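Stirncombe Tour 2 Launch Monitor: Review

The Stirncombe Tour 2 is a radar launch monitor aimed at players who practice at home and don't want to pay teaching-studio prices. It measures ball speed, club speed, launch angle and spin rate, and works out carry from those. I used it for three weeks with a 7-iron, a 4-hybrid and a driver, hitting 328 shots in total.

Setup is simple. The unit sits behind the ball on a folding stand and pairs with a phone over Bluetooth. Alignment is done through the app with a level and a target line. The first pairing took two tries, and every one after that was immediate.

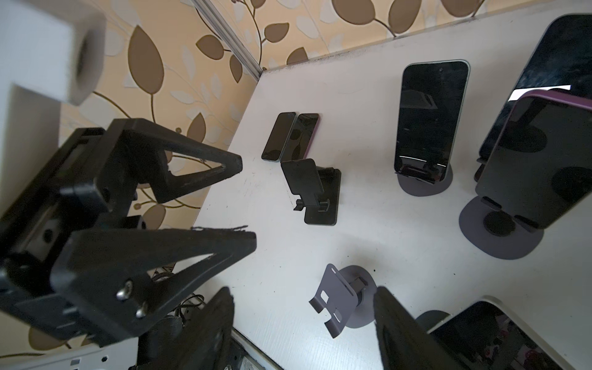 White table against the leaf wallpaper.

For comparison I borrowed a Vestska camera unit from Yareli Orozco, a teaching pro, and ran both at once. Ball speed agreed closely on all three clubs. Carry with the 7-iron was usually within three yards. Driver carry was less steady, and the Stirncombe read long on low-spin shots. Of the 328 shots, it returned full data on 297. Most of the misses were chips and short pitches, where the ball leaves too slowly for the radar to pick up.

Spin is the weak point. Indoors, with limited ball flight, the unit estimates spin unless you use marked balls. With plain balls the driver figures jumped around too much to be useful for fitting. With marked balls they settled down, but the marks have to face the right way on every shot, and that gets tedious by the second bucket.

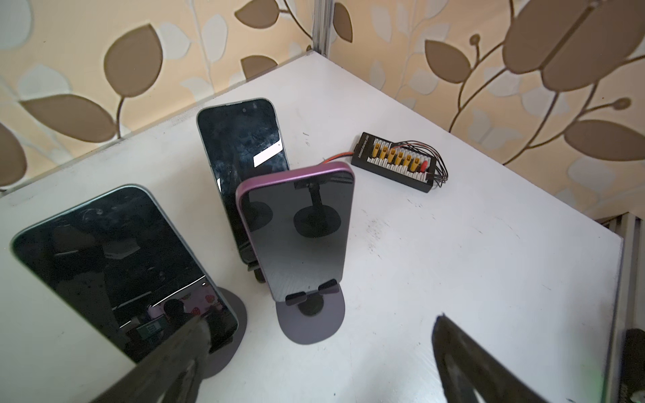 Battery life was roughly 14 hours over several sessions with the screen dimmed. Charging is by USB-C. The unit can run while plugged in, though the port is on the underside and the stand partly blocks a thick cable.

The app is plain and quick. Sessions can be sorted by club and exported as a spreadsheet. Shot dispersion and gapping charts are free, while the course simulator needs a yearly plan. I tried the simulator one Sunday and found putting too slow to bother with.

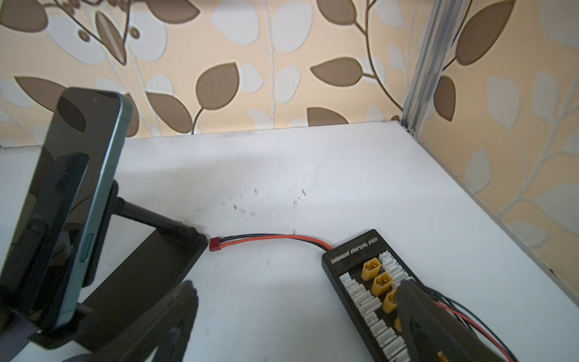

Export files keep the raw values to one decimal place, which helps if you track gapping over a season. Deleted shots stay in the file and have to be filtered out by hand.

Pros: accurate ball speed, stable pairing, free data export.
Cons: indoor spin with plain balls, poor short-shot pickup, port placement.

Rating: 4 out of 5 for full-swing practice, 2 out of 5 for short game.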